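Clullora Two-Arm Kit - Evaluation Progress Report
Prepared for Campbell, equipment funding line

1. Status

The kit under review is the Clullora two-arm bench package, supplied by Allska on a trial basis. Setup at the Adosstead lab is complete. Both arms are mounted to the table rails and run from one controller. Delivery was on schedule, but the cable guides were missing from the crate and had to be reordered.

2. Work to date

The test task is sorting highlighters and markers by color. We selected it because the parts are cheap, light and close to the lower size limit given in the kit manual.

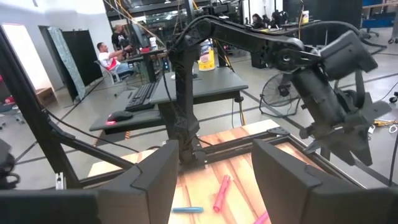

Logged attempts in this period total 1251. Of these, 1122 ended with the item in the correct container. Most of the remaining attempts failed at the grasp, usually when two items lay close together. The supplier has sent a revised finger profile - fitting is planned for January.

Wrist camera calibration held between sessions except after a power cut, when it had to be repeated. The procedure is clear but slow, and the manual skips a step.

3. Sorting setup

The layout uses translucent yellow and orange containers and a teal-blue one, grouped within reach of both arms. Highlighters start loose on the wood tabletop.
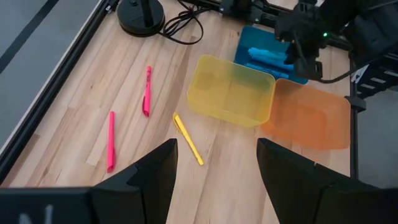
Report by Emiliano Retamal | 10/26/23

Cable routing remains the main open issue. Slack near the second arm limits how far its wrist can turn, and the software does not warn the operator before that limit is reached.

4. Budget and next period

Spending stands at $1745, mostly on mounts and replacement cables. The trial has nine weeks left. No additional funds are requested.

Related items
- Allska trial agreement: summary of terms
- Clullora kit: installation notes
- Adosstead lab: previous progress report

Contact the Adosstead lab office | Back to top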